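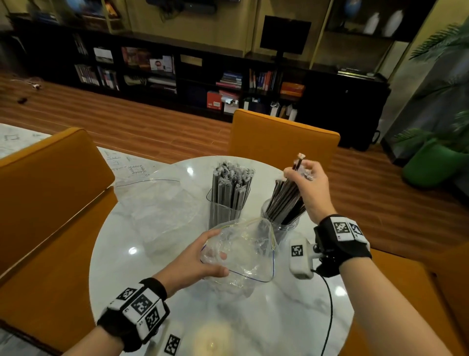

Colden Paper Straws, eight millimetre, reviewed after a summer of use

We run a small juice and iced coffee counter and changed straw suppliers in March. I had been buying whatever the wholesaler had on special, and the complaints were piling up – mostly that the straw went soft before the drink was finished. Abenezer Gebretsadik from the bakery next door put me on to Colden, so I ordered a carton to try.

The carton cost $90 delivered and took nine days to arrive. Ours came with one corner crushed, and I threw out a handful of bent ones.

In plain iced coffee they hold up well. I left one standing in a glass for 90 minutes and could still drink through it, though the bottom end had started to swell. In a thick smoothie they are less good. The mouth end flattens if you chew it, and kids always chew it. For thickshakes I still keep the wider Perkden ones, which cost more but have a heavier wall.

There is a slight cardboard taste in water. I can't pick it in coffee or anything with citrus. The old Akik straws were worse for this and left a bit of colour on the lip as well.

Storage matters more than I expected. We keep the spare stock in a sealed tub away from the dishwasher, and the ones near the steam went limp within a week. Colden's carton has no inner liner, so decant them when you open it.

Our council takes them in the green bin, but check yours before you put up a sign.

We have gone through 1230 so far and I have reordered once. Four stars for cold drinks, three for anything thick. I would pay a few dollars extra for a better carton.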